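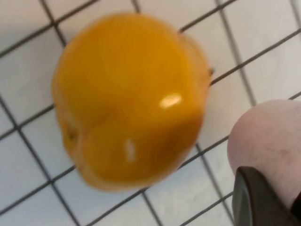 The case for printing the harvest date

Fresh fruit is one of the few foods sold in this country with almost no information about its age. A carton of milk carries a date. A loaf of bread carries a date, or a colored tie that the store staff can read. A bin of stone fruit carries a price, a variety name if the shopper is lucky, and a country or state of origin. The shopper is expected to work out the rest by pressing a thumb into the product, which damages it for the next shopper.

My position is that retail displays of stone fruit should state the date of harvest. I spent 12 years on the receiving side of a produce distribution business, the last several of them writing the acceptance specifications that growers complained about, and I have heard the objections often enough to take them in order.

First, the information exists. Lot codes on the shipping carton identify the packing house and usually the packing day, and the packing house knows which block the fruit came from and when it was picked. At Probert, where I worked, the receiving system stored the pick date as a required field. A pallet without one was put on hold. The field was used to decide which store got which pallet, and it was used again when a claim was filed against the carrier. It was dropped at the last step, when the carton was emptied into the display. The one person in the chain who would never see it was the person paying for the fruit at full retail.

The second objection is that a date would mislead. Two apricots picked on the same morning can be in very different condition by the time they are sold, depending on how fast the field heat was removed, the holding temperature, and the maturity at picking. This is true. It is also true of milk, which spoils quickly if it rides home in a hot car, and no one concludes that the milk should be unlabeled. A date is one variable, and a shopper who buys from the same store every week will learn what that variable is worth there.

The maturity point deserves more space, because it is where the trade has done itself the most harm. Stone fruit continues to soften and change color after picking. It does not gain any meaningful amount of sugar. Fruit picked early for firmness will turn a convincing shade and give under the thumb and still taste of very little. Peaches and nectarines held too long at the wrong refrigeration temperatures also develop a dry, woolly texture that cannot be seen from outside. Color is therefore a weak guide, and in some modern varieties it is close to useless, since full color was bred to arrive well ahead of eating quality. The trade then grades on color and is surprised when customers buy one bag in the season and do not come back.

Hollis Park, who ran quality control two docks down from mine, argued for years that the figure to print was soluble solids, the reading from a refractometer. He had a point. A sugar reading predicts satisfaction better than a date does. But it is a sample value, taken by destroying a few pieces from a lot, and the spread within a lot can be wide. Acidity matters as well, and a single number hides the ratio. There is also the question of who takes the reading and at what stage. A date cannot be taken from the sweet side of the tree. I would welcome both, and if only one can be had I would take the date, on the grounds that it is cheap and hard to argue with.

The third objection is cost, and it is the one usually presented last and with the most confidence. Changing the small stickers on individual fruit would cost real money, as the labels are printed in long runs and applied at line speed. I am not proposing that. I am proposing a line on the bin card. Store staff already change bin cards when the price or origin changes. The carton in their hands has the lot code on it. Standside, a regional chain with 19 stores, added the pick date to its bin cards for apricots, plums and peaches, using the handheld scanners it already owned. Sheyla Ríos, who managed the produce side of that work, told me the main expense was staff time in the first month, and that most of it went into persuading clerks to stop topping up new fruit on old.

That last item is worth dwelling on. Mixing lots in a display is standard practice and bad practice. The older fruit gets pushed down, carries the weight, bruises, and gives off ethylene into everything around it. A dated card makes mixing awkward, because the card is then false. The clerk has to sell through, or pull the older fruit and mark it down in a separate bin with its own card. I suspect this accounts for a large part of the resistance. The date obliges the store to rotate properly, and rotation takes labor that was being saved.

A fourth objection, raised mainly by importers, is that a date would punish distance. Fruit that spends 2 weeks at sea will look poor on paper next to fruit from the next county. I do not see why the shopper should be protected from this. Out-of-season fruit has its buyers, and I am one of them in November, when local apricots are long gone. Those buyers know the fruit has traveled. If an exporter holds fruit well enough that it eats properly on arrival, the date and the result together make a good advertisement. If it does not eat properly, concealment has only bought the exporter one sale.

There are details that would need settling. Bagged and clamshell fruit should carry the earliest pick date in the pack, printed on the pack. Lots picked over several days should show the first day. Farm stands and small markets could be exempt, as the seller is normally standing there and can be asked. The format should be a plain month and day, with no codes. The "day of year" notation used on some cartons, in which 111 means a day in late April, is fine for a warehouse and no use to a person with a shopping basket.

I would start with apricots. The season is short, the fruit declines fast, and the gap between a good one and a poor one is wider than in almost anything else in the department. A pick date on the bin card would cost a store very little there, and it could be in place by the next crop.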